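About Us

Akunero keeps kitchen robots in good working order. We started out with one arm, one borrowed set of wrenches and a lot of patience, and over the years we have grown into a team of 10 who still like nothing better than an afternoon spent getting a machine to behave nicely around the dishes.

Our practice kitchen at Roltinport is where most of that work gets done, and we're rather fond of it. It has a long wooden countertop, an electric stove and plenty of ordinary mugs, because our customers' kitchens have those things too, and an arm that has only ever met a bare steel bench has a lot to learn (so do the people looking after it!).

Starting with the small camera

Every visit begins at the wrist. We wipe the lens, check the mount for play and bring the arm in low over the counter to see what the camera can pick up. Pale crumbs on pale wood are a favorite test of ours, along with anything clear, like a plastic food container, where the edges are easy to lose in bright light.
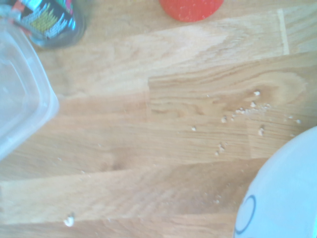 Then the mount, the cables and the grip

Next we go over the clamp that holds the mount to the table edge, and we follow each cable along its whole run, moving the arm slowly as we go. The gripper comes last. We have a soft spot for mugs here, as a tipped mug tells you a good deal about how well two fingers are lined up. Our service log now stands at 1,291 visits, and most of the notes in it are about cables.
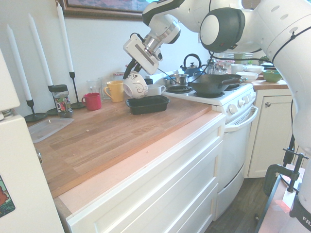 Grip check at the counter, with the white and black swirl mug

Owners are always welcome to stay and watch, ask questions and have a turn at the wrenches themselves. Our Beltlow workshop keeps 190 spare parts on the shelf for the jobs that need a little more than a good going-over.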